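Can a Machine Clear the Kitchen Counter Yet?

Gallery text by Aarti Vashisht

Readers keep asking when a robot will tidy up after dinner. The short answer from Pisdale is that some of the work can be done now, slowly, and only on a table laid out with care. Tamer Mahasneh has spent 2 years on the Bikirel project there, which deals with one narrow part of housework: picking up ordinary kitchen things and putting them where they belong. His log for the project stands at 1,262 attempts. A person would get through that many in a few evenings.
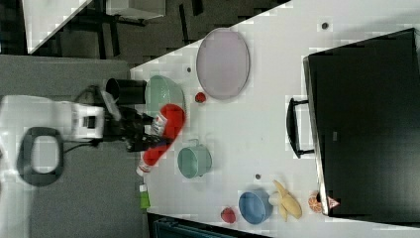 A red and white package held in the gripper, with a bowl, a plate and a mug on the table behind and beside it.
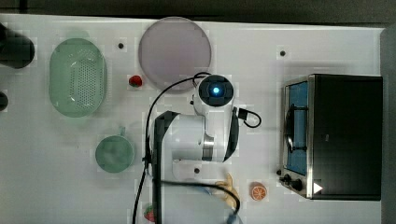 The arm between the dishes and a black toaster oven, with an orange slice lying flat on the table.

Mahasneh sorts chores by how much they forgive. Moving a mug from one spot to another forgives a lot – a little to the left is still fine. Loading a rack does not. Soft packaging is harder than dishes because it changes shape when squeezed, and wet plates are harder again. Oven doors are a subject of their own, and he has three separate notes on hinges alone.

The shop floor is further along. At Grollard, a parts supplier, machines have packed identical boxes for years, up to 1,000 in a shift. The boxes never change, and kitchens do.

Pandey, the next stage of the work, moves on to drawers and cupboards. Testing is planned to start in November.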